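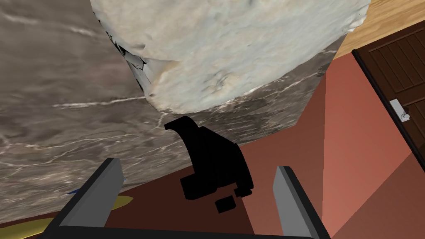

Simulation Teleoperators, Part-Time (4 openings)
Gadent Robotics Data, Allport office
Posted May 13, 2026

Gadent is hiring four part-time operators to drive a simulated two-armed robot and record examples for a learning system. The project is called Surdu. You do not need a background in robotics or programming. You do need steady hands, patience with repetitive work, and the habit of writing down what went wrong.

What the work is

You sit at a station with two hand controllers and a headset or a monitor, whichever you prefer. You control the robot's arms inside a simulated room. Each task comes as a short written instruction, such as picking up a named item and setting it down in a named place. You carry it out at a normal pace, mark the attempt as good or bad, and start the next one. One attempt is called an episode.

A full shift is 50 episodes. Some are easy. Others involve thin items that are hard to grip, or items lying where one arm can barely reach. Bad episodes are kept too, as long as they are labeled correctly, so please don't apply if you expect to be scored only on successes.

The rooms change from one batch to the next. The current batch has a room with a wood floor, a brown door and a stone-textured counter with the word "Clinic" on it. Small items may be on the counter or on other surfaces, and part of the job is finding the right one before you move.

You will also spend time on review. That means watching recordings made by other operators, checking that the written instruction matches what the robot did, and flagging episodes where the physics misbehaved. Review makes up one shift in every four.

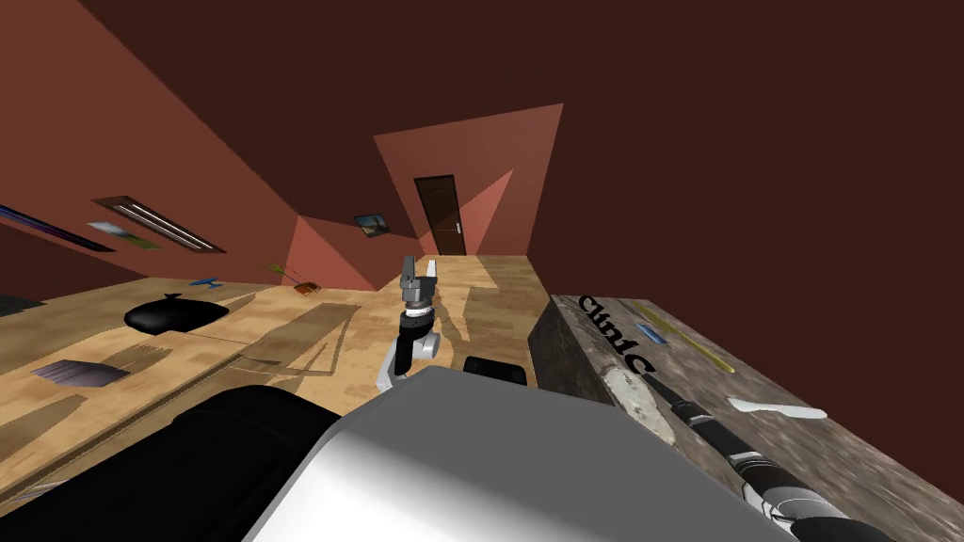

What we ask for

You must be 18 or older and allowed to work in the United States.
Normal or corrected vision, including depth perception.
Able to use both hands on separate controllers for up to 40 minutes between breaks.
Clear written English. Notes are one or two sentences, but other people have to be able to use them.
Able to come to the Allport office for every shift. We don't offer this job remotely.

Experience with game controllers, crane or excavator work, sewing, dental lab work or anything else that uses fine hand control is helpful. Please mention it in your application. Two of our present operators came from upholstery repair.

If headsets make you feel sick, you can still apply. Use the monitor setup and tell us in advance so we can schedule you at the right station.

Hours and pay

Shifts are four hours, mornings or afternoons, Monday through Friday. We ask for at least three shifts a week. Pay is $24 an hour, including training and breaks. Training takes two shifts, and the episodes you record during it are not used. Parking behind the building is free, and the Rarna Street bus stops across the road.

The contract runs until the end of March, with a possible extension if the next set of rooms is approved.

How we choose

Send a short application first. If it looks like a fit, we will invite you to a paid tryout of one hour. You will get a few minutes to learn the controls, then a set of simple tasks. We look at how you handle a missed grasp and whether your notes match the recording. Speed is not scored at the tryout.

Marjorie Dobson runs the tryouts and will be your shift lead if you are hired. Vasilică Stanciu maintains the simulator and is the person to tell when an item falls through the floor or an arm locks up.

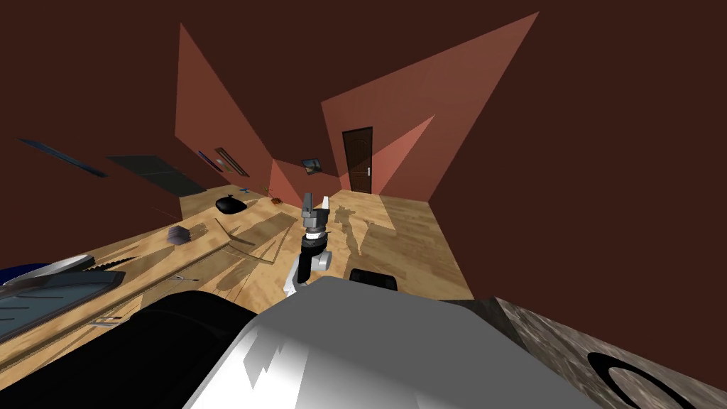
Will I be recorded while I work?

We record the motion of your controllers, the simulated camera views and your written notes. We don't record your face or voice, and your name is replaced with an operator number before the data leaves our office.

To apply

Leave your application at the front desk, Suite 172, or use the form on our jobs page and choose listing 61. Include the following:

Your name and a phone number or email address.
The shifts you can work.
A few lines on any work or hobby that uses careful hand control.
Whether you prefer the headset or the monitor.

No resume is needed. We read applications in the order they arrive and will take the listing down when all four openings are filled.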